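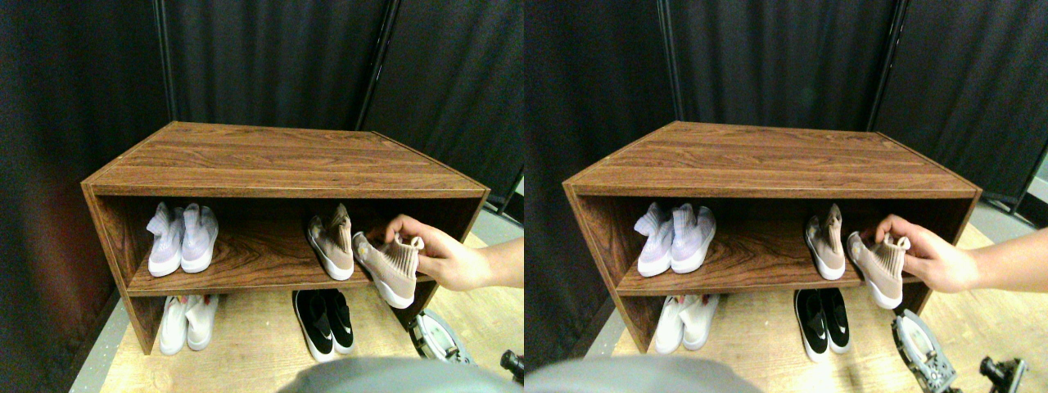 Course Reader, p. 144

Session 4: Replying to Comments
August, by Kátia Assunção
Last updated: August
4 min read

Okay, last time we got as far as the post itself, and a few of you stayed behind to ask what happens once it's up. Good question, and it's most of the job! A post takes an hour to write and then it sits there collecting replies for a week, and somebody has to read those replies.

I'm going to use the Dandetti account again as our running case because you all have the printout from session 3. Quick refresher for anyone who missed it: Dandetti is a singer with a small, loyal, extremely talkative following, and I looked after the comments through one album and one very long tour. The post we're looking at is the one that moved the Guddale show to a later start time. It got 1,830 comments. For that account this was a flood (a normal post got a few dozen, mostly hearts).

Read them before you answer any

I know, I know. You see a question, you know the answer, your thumb is already moving. Scroll first. On the Guddale post I jumped in at the top and told people that doors were now at 8. Further down, a bunch of fans were asking about the last train home, and my cheerful reply sat above all of that looking like we hadn't thought about trains. We hadn't, to be fair, but I'd have liked to find that out before I posted.

What I do now is read the first 20 with my hands off the keyboard, then jump to the newest and read upward for a while. The early comments come from people who have notifications turned on, so they're your regulars. The newest ones come from people who got there through a share and may be missing the whole backstory. They sound different and they want different things.

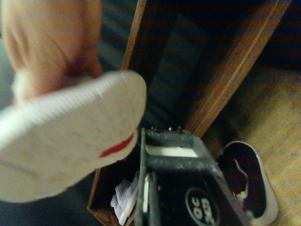 White knit sock with a short red stripe near the toe.

Sorting

You don't need software for this. I use a sheet of paper with columns, and mine are: needs a fact, needs a person, wants to chat, leave alone. Make your own if those don't suit you.

"Needs a fact" is the easy column. What time, which door, is there parking. Answer one clearly, pin it, and then answer a few of the others by name so they know a human saw them. Please don't paste the identical sentence under every comment. Fans screenshot that stuff and pass it around, and it looks awful when you see it all in a row.

"Needs a person" means somebody with a real problem. A wheelchair booking, a ticket that got charged twice, a kid who's too young for the new start time. Move these to messages quickly, but say so in public first with something short like "Sending you a message now, Dana." If you go quiet and handle it privately, everyone else only sees the complaint with nothing under it.

"Wants to chat" is the fun one, and it's where new people overdo it. Thaís Peixoto, who ran the account before me, had a rule that she never got the last word in a chat thread. She'd drop in, say something, and let the fans carry on. I thought that was a bit cold until I tried being in every thread for a week and watched them all dry up. People talk differently when the account is in the room.
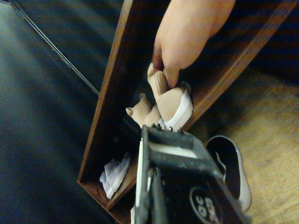 Then there's "leave alone," which is bigger than you'd think. Two fans arguing about whether the second album was better than the first? Leave it. Somebody says the new single is boring? Leave it, they're allowed. I don't delete anything for being rude about the music. I do delete for going after another fan, posting somebody's address or workplace, or selling fake tickets, and I take a screenshot before I delete in case it comes back around.

Sounding like the account

Are you the artist or the team? Pick one before you type. We signed team replies with a K or a T, and anything without an initial really was Dandetti on a phone somewhere. Fans worked it out within a day and they liked it. The Araújo fan page did it the other way, with one voice for everything, and that's fine too, as long as you never have the "artist" answering parking questions at 3 a.m. from two time zones away.

Watch your exclamation marks too (I say this as a repeat offender). If somebody is upset, one in your reply reads like you're laughing at them. Same with emoji. Match the mood of the person you're talking to and you'll mostly be okay.
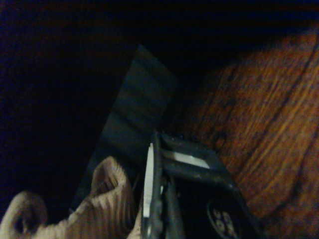
And set yourself a stopping time. Comments come in all night and none of them get worse by waiting until breakfast, except the ones in the delete pile, and for those you want a second person on call. At Kirkden we swapped every other evening, and whoever was off had the app off too.

For next session

Pick any public post from a performer you don't follow and sort the first 20 comments into columns. Write replies for two of them, one in each voice, artist and team. Bring them on paper please, the projector and I are still not on speaking terms. We'll start with the ones you weren't sure where to put.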